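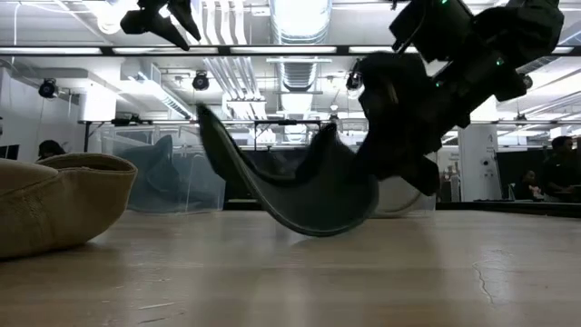 The backstop net at Castaño Park had been slack for most of the season, and Liesl Danzer, who was the league's official scorer and also its rules officer, had asked twice for it to be tightened. A net held at both ends and left to its own weight takes a predictable shape. The dark grey-green cloth above the tabletop took the same one, a deep U with its lowest point nearly on the wood, and she looked at it for a while before going back to the protest form. The form had a box for the cause of the dispute. She wrote "sag" in it.

The ground was at 2672 metres. Visiting pitchers complained about the air, which gave their curveballs less to push against, and visiting outfielders complained about the carry. These complaints were normal and required no paperwork. The complaint from Miltska was different. It concerned a foul pop-up in the eighth inning, with Skomura ahead 3–2 and a runner on third.

Matvii Ostapchuk had thrown a fastball, up and in, at 145 kilometres an hour by the Lernex gun behind the plate. The batter got under it. Édgar Apaza, catching, threw off his mask, turned the right way and went back to the net. The ball came down close to the mesh. Apaza reached for it and closed his glove, and the plate umpire, Sem Claeys, called the batter out. Miltska's manager, Walter Tamayo, said the ball had brushed the net on the way down. If it had, it was a dead ball and the batter should still have been hitting. Claeys said he had seen no contact. Tamayo said that in that case he wished to protest the net.

"You can't protest a net," Claeys said.

"Then I protest the field."

A field could be protested. Danzer wrote down the inning, the outs and the count, and the game went on. The next batter grounded to short. Skomura won by the same score. 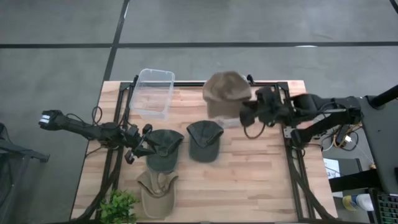
The table, with four hats, the clear bin and a small potted plant.

She met Tamayo at the ground the next morning. He had brought his own tape. The rule put the backstop 60 feet behind home plate, and Danzer held the dumb end on the point of the plate while he walked the other end back. At the left post the distance was correct. At the right post it was correct. In the middle, where the lower cable had slipped in its clamp, the net hung forward into the field by the length of a catcher's forearm.

"There," Tamayo said.

"There's a sag," she said. "I had that already."

He stood where Apaza had stood and put his hand up. From that spot a ball dropping straight would miss the mesh. A ball with backspin would drift, and a foul pop has a good deal of backspin – though less drift up here than at sea level, for the same reason the curveballs went flat. Tamayo knew this. He moved his hand forward, then back, and then put it in his pocket.

"Did it touch?" he asked.

"I was looking at the runner."

"Everyone was looking at the runner."

Apaza was in the bullpen, working a new glove with a mallet. He had heard the tape go out. Tamayo walked over to him, and Danzer stayed at the plate and wound in the slack. She could hear the mallet stop, and then a short conversation in Spanish, and then the mallet again.

Tamayo came back and asked for the form. Under "remedy sought" he had written that the game should be replayed from the eighth. He drew a line through it, put his initials beside the line, and wrote that the cable should be re-tensioned before February. Danzer signed below him.

"What did he tell you?" she asked.

"He said he caught it."

She hung the tape on the fence for him and went to look for a spanner that would fit the clamp.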